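Boltumen Trail Shrines: data card

Version: May release
Maintainers: Greer Farquharson, Hamisi Nyanda
Records: 508
Format: CSV, UTF-8, comma separated, one header row

Summary

This dataset lists shrines, chapels and other small places of worship that can be reached on foot from the trail network in the Boltumen hills. It covers the Jatlow and Lukumay valleys and the ridge between them. Each record is one site. Sites inside town limits are left out, as are sites on closed military land.

The main use is route planning. Hikers and guides can look up what lies near a path, how high it stands and when it is open.

Columns

site_id: text, stable between releases
name: most common local name
alt_names: other names, separated by semicolons
valley: jatlow, lukumay or ridge
elevation_m: whole meters
trail_distance_m: walking distance from the nearest marked trail, never more than 1000
months_open: numbers 1 to 12, separated by semicolons
water: yes, no or unknown
shelter: yes, no or unknown
source: field, map or parish

Sources

400 records come from field visits by Lucimara Fontes and Dennis Mussa. The rest were taken from survey maps or parish lists and have not been checked on the ground. Filter on source = field if position matters to you.

Elevation comes from the terrain model, not from handheld receivers. Steep sites can be off by one contour line, and the error is worst on the east side of the Lukumay gorge.

Known issues

Six sites share a name with another site in the same valley. Use site_id for joins.

The months_open column reflects a normal snow year. The pass above Bedden has opened late in the past, and the table does not track this.

Spelling of names follows the Jatlow road signs where there is one. Older guidebooks differ -- check alt_names before reporting a missing site.
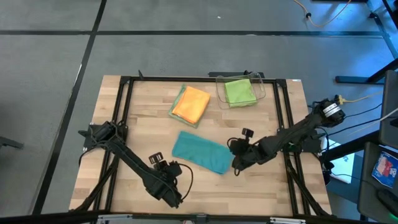

A value of unknown in the water column means no record was made. It should not be read as no. The same applies to shelter.

Festival dates are not included. Most follow a lunar calendar and are set locally each year.

Changes in this release

Ridge sites added. The old column access was dropped and replaced by trail_distance_m. Duplicate rows for the lower Jatlow chapels were merged, keeping the older site_id.

Corrections

Send corrections to Morven Galbraith with the site_id, the column and the new value. A note on how you know is enough -- photos are welcome but not required.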